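Jeans, Folded, and Other Small Defeats

22 December 2019

My jeans have lived on a chair since June. It's a good chair, and I would like to sit in it again at some point before I die.

The thing that finally moved me was a visit from my friend Lise Li, who looked at the chair, looked at me, and asked if I was running a thrift store. She folds her jeans in thirds and stands them up in a drawer like file folders. I didn't know jeans could stand up. Mine can barely lie down.

So I've been practicing. I started on the bed, as everyone does, and the bed is a terrible place to fold anything. The mattress gives, the legs slide apart, and halfway through you notice that you could just be lying there yourself. A table is much better. You want something hard and flat and long enough for the whole inseam, with nothing on it that minds being swept by a pant leg. I have lost one mug to this already.

Most of the work is in the laying out. Get the waistband straight, run your palm down the legs, and push the wrinkles toward the hems until they fall off the end. (They don't all fall off the end. Denim has opinions about the knees.)

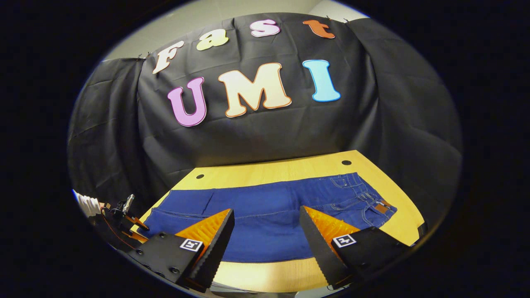 Dark denim, waistband to the right. FAST UMI in big letters, folding speed not guaranteed.

From there, Lise's method is one leg over the other, seams lined up, then tuck in the pointy bit at the seat so you have a clean rectangle. Fold the hems up toward the waistband but stop a couple of inches short. Then in thirds, and stand it on its edge. If it falls over, you folded too loosely, or you own the stretchy kind, in which case I'm told you roll them and stop pretending.

My first pair took long enough for the coffee to go cold. The second was quicker and looked like a burrito. By the fourth I had something rectangular enough to photograph and send to Lise, who replied with a thumbs up and the words "other side up next time."

I also tried a folding board, a hinged plastic thing from a company called Sadard, bought in a weak moment. It's fine for T-shirts. With jeans it flips up, thinks about it, and lies back down under the weight. It now lives under the bed with the resistance bands.

The drawer holds almost all of them. The chair has been cleared, dusted, and sat in, twice. There is a sweater on it as I write this, but only the one.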